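# About Pasero

We're a corner grocery in Fadstead, and we love shelves. Odd thing to love, perhaps, but spend a morning here and you'll see it! A good shelf tells you what's for tea before you've worked it out yourself.

Souad Abou Zeid opened the shop with a borrowed till and 50 lines of stock, most of it tins, dried beans and the biscuits she grew up with. Today we carry 2689 lines (we did a full count this February, and yes, we did it twice). Cyprian Jakubowski looks after the ordering, and Vidar Nygård runs the snack aisle, where he has very firm opinions about crackers.

## How we choose things

Somebody here has to have eaten it or drunk it and wanted more. That's really the whole test. We try new things at the back table after closing, five at a time, and argue about them with our mouths full. Cirilo Zamudio once held out for a whole month over a pickled pepper, and he was right – it's been a favourite ever since.

Customers get a say too. There's a notebook by the door, and more than 200 of the things we sell began as a line of somebody's handwriting in it. Keep them coming!

## How we lay it out

Bottles and tubs share the top shelves, boxed snacks go on the ones beneath. Everything is spaced out along the shelf so you can read a label without shuffling things about, and anything that's been picked up and put back gets turned round to face you again. We top up little and often, and we move whole sections when we get a better idea (sorry to everyone who was looking for the oatcakes).

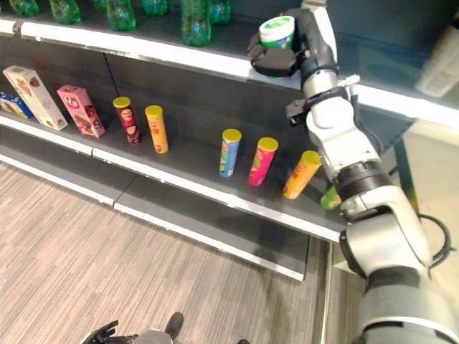 ## Finding us

We're on Viklund Street, next to the shoe repairer's, with the bike racks out front. Ragnvald Haugland is usually first in and will happily take a phone order while he's putting out the bread. If there's something you can't find, ask whoever is nearest. We'll walk you to it, and we'll probably tell you what to cook with it as well.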